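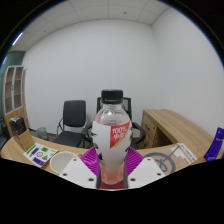 The Nedex is a small wireless speaker, and I bought it to hear live albums at my desk without headphones. I've had it for three weeks. It plays voices well. On the Ulla Karppinen concert record you can hear her step back from the mic between lines, and the crowd stays behind her. A drink bottle with a black screw cap, like the one I keep on my desk, rattles a little if it stands too close at high volume.

## Sound

Bass is the weak part. Teemu Nieminen's upright bass on the Stindalstead live set is there but thin, and the kick drum has no weight. Turning on the bass boost makes it muddy, so I leave it off.
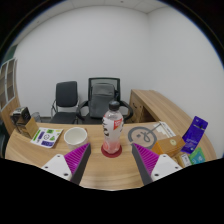
*Bottle on its red coaster.*

What I played most:

- Lucrezia Barbieri, the piano version of "Minstead". Clean, with no buzz on the low notes.

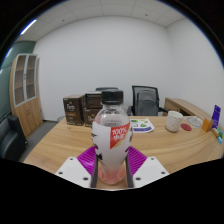

- Rissanen, second album. Guitars get harsh past three-quarters volume.
- Eero Lappalainen's radio session. Applause sounds like static.

## Battery and controls

I got around 23 hours at low volume. The buttons are stiff and the skip button needs a long press. Pairing took two tries with my phone and one with my laptop.

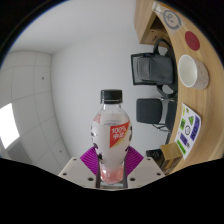
## Verdict

Fine for singers and acoustic music in a small room. For dance music or anything loud, get something bigger. I'm keeping mine.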